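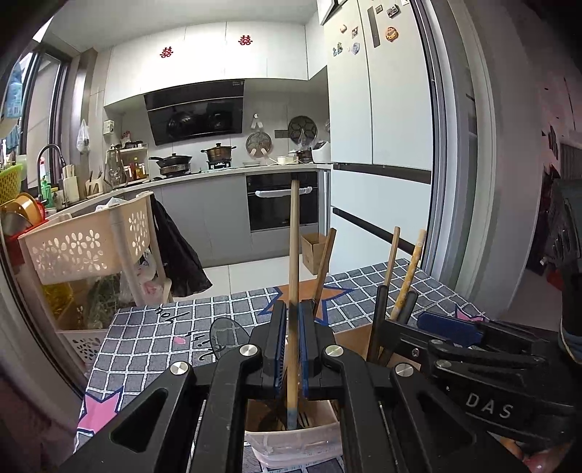

Sorting Chopsticks by Type: Does It Save Any Time?
Project report, Home Organization unit, April

Our group was asked to test a claim from the Trollow storage guide, which says a kitchen runs faster when every long utensil has its own compartment. I didn't believe it going in and I only half believe it now. The guide never says faster than what.

We used a kitchen in the Tullora apartments and did the sorting on the table. The rule was that chopsticks, skewers and cooking tools all had to end up apart. We gave ourselves 15 minutes per round and did 2 rounds.

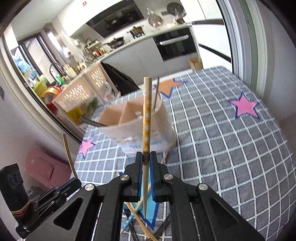
Matching pairs took longer than anything else. The guide treats this as a quick step, but it assumes your chopsticks are all alike. The one with the small white and orange daisies on its upper part is easy to spot in a pile. Plain pale bamboo is another matter, and we argued over whether two sticks were the same length more than once.

Skewers were worse. They slide under everything, and they are so light that picking up one tends to bring others with it. Our first plan was to lift them out singly. By the second round we had given up on that and were taking them in bunches.
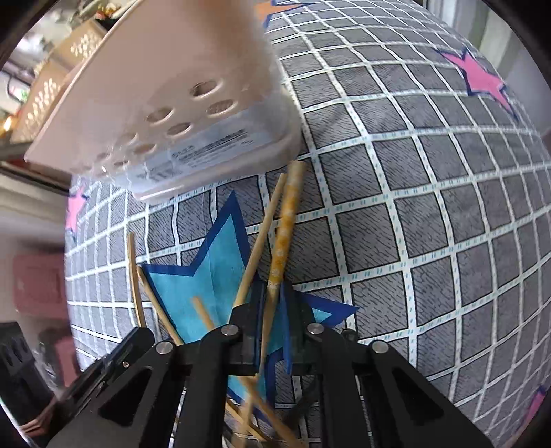 which the guide would probably call cheating. It did feel quicker, though we have no separate time for it, and that is a hole in our method.

Vashisht, the other guide we read, recommends standing long tools upright in a deep container. I think this advice is better. A long thin wooden stick held upright is easy to tell from a short one, and in a heap they look much the same until you pull them out. 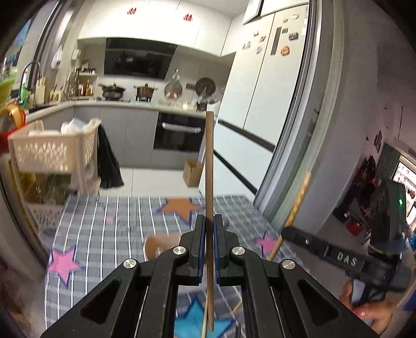 Distance to the stove matters too, and neither guide spends more than a line on it. A perfectly sorted caddy is no help if it lives across the room. The wok and the cooking pot were already on the cooktop, under the range hood, so that is where somebody cooking would want the tools. We left this out of our test and I would put it in next time.

The Jikard checklist gave our finished layout 5 points. It has no question about whether you can find a matching pair, so I wouldn't read much into the score.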